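Subject: Re: [andthorpe-sidework] 2nd job income, January payment, and the Balogun payouts
Date: 27 Dec 2020
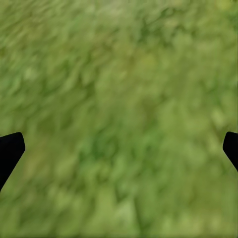
Blurred green ground, rendered.

Quick one, typing between shifts so forgive the mess. Answering the message below because I had the same questions last winter and got half of them wrong.

> Hi all, newish here. I work days at a warehouse in Prirkport and since
> summer have been doing evening deliveries through Balogun, plus a bit
> of furniture assembly for people who find me by word of mouth. Day job
> takes out tax as normal. Balogun takes out nothing. The assembly
> people pay cash or by app.
>
> Three things I can't work out. Do I have to send something in for
> January or can it wait until I file? Does the cash count if it's
> small? And has anyone had their Balogun payout come up short? Mine was
> missing $102 two weeks running and support only sends me the same
> canned reply.
>
> Also is it true my day job can tell me to stop? There's a line in the
> handbook about outside work but it's vague.
>
> Thanks, reading everything even if I don't post much.

OK in order.

January. The last estimated payment for the year is normally due on the 15th. If your day job withholds enough to cover both, you may not owe a separate payment at all. I didn't last year, my withholding happened to be high. This year I do. Pull your last pay stub, look at the year to date federal number, compare it to the total tax on last year's return. If the stub number is the same or bigger you're most likely fine on penalties (different rule if you made a lot, you'd know). You'd still owe the actual tax in spring so don't spend it. And check the state seperately, I forgot that part and got a letter.

Other way to do it, which I wish I'd known: ask payroll for a new W-4 and have them take extra out of each check. There's a line for it. Too late for this year obviously but do it first thing in January and you can stop thinking about quarterly dates. I put in a flat amount per check, and change it if the evenings get busy.

Cash. Yes it counts. All of it, small or not, form or no form. People on here argue about this every winter, please let's not again. Write it down the day you get it. I use a spiral notebook, date, who, how much, what for. App payments I copy in at the end of the month. Took me a whole weekend to rebuild it from texts the first time, never again.

Expenses though, that's where you get some back. Mileage for the deliveries, and for driving to the assembly jobs. Not the drive from home to the warehouse. Tools you bought for the furniture work. Part of the phone bill if you can show how you split it. I didn't log miles until spring my first year and I'm sure I lost more than the cost of a decent drill. Odometer reading on the first day of January, write it inside the cover, then log as you go.

Balogun shortfall. Had it. Mine was $537 before anyone looked at it, spread over a month and a bit. What got it moving was sending a list with the order numbers, what the screen showed when I accepted, and what actually landed. One email, list pasted in the body, no attachments, they don't seem to open them. Got a different person after that and it was paid 2 weeks later. Take screenshots of the offer screen from now on, it disappears once the order closes. If they still stall then the state labor office may or may not help, they told a friend contractors aren't really their department. Small claims was the next step for her and she didn't need it in the end.

Pinport is worth signing up for as a backup by the way. Fewer orders out your way, ok on the Andthorpe side, pays per job and the statement makes sense. I run both and switch off whichever is dead.

Handbook. Depends what it says and what you signed. Mine says no outside work "that conflicts with duties", and when I asked HR by email they said evenings were fine as long as I wasn't using company stuff or turning up late. Kept the email. I'd ask in writing, keep it short, don't give them your whole life story. Some places do say no, and in a lot of states they can, so read the thing first before you ask.

Not a tax person, check with one if it's a big number. The library in Andthorpe had free filing help other years, don't know about this one with everything shut. Will post if I hear.

Oh and if anybody has the mileage spreadsheet that used to be in the files section can you re-upload, link is dead for me.

Gotta run

--
andthorpe-sidework list
Reply goes to the whole list. To leave, send a blank message with "unsubscribe" as the subject.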